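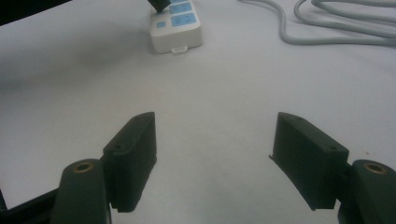
The Second Life of the Patio Heater

Saturday, November 15, 2025

The first cold night in Nirkstead sends everyone out to the patio to find out what died over the summer. At our house it was the heater, a Losholm tower bought on clearance and used for 3 winters, which is two more than I expected. The pilot lit. Then I let go of the knob and it went out, and it did this 13 times before I admitted there was a pattern.

Losholm stopped making heaters a while back. The manual still lists a help line, and the help line now belongs to a dentist, who was very nice about it.

So I went looking for parts. A new heater like mine runs over $100, and a thermocouple costs less than lunch, provided you order the right one. I did not. The thread on the first was too wide. The second fit beautifully and was 6 inches too short to reach the valve.

The third came from Promiton, a parts seller that works out of an old feed store and asks customers to mail in the broken piece. This seemed quaint until they matched mine in a day. They also sent a note suggesting I clean the pilot tube, where spiders like to nest. Mine had been occupied for some time.

Crăciun, the restaurant on our corner, keeps six of these heaters going through December and buys its thermocouples by the box. The staff swap them between lunch and dinner with one wrench - the same wrench I own and couldn't find until October.

My heater now stays lit. The reflector on top still rattles in the wind, and Promiton wants to see the bolt.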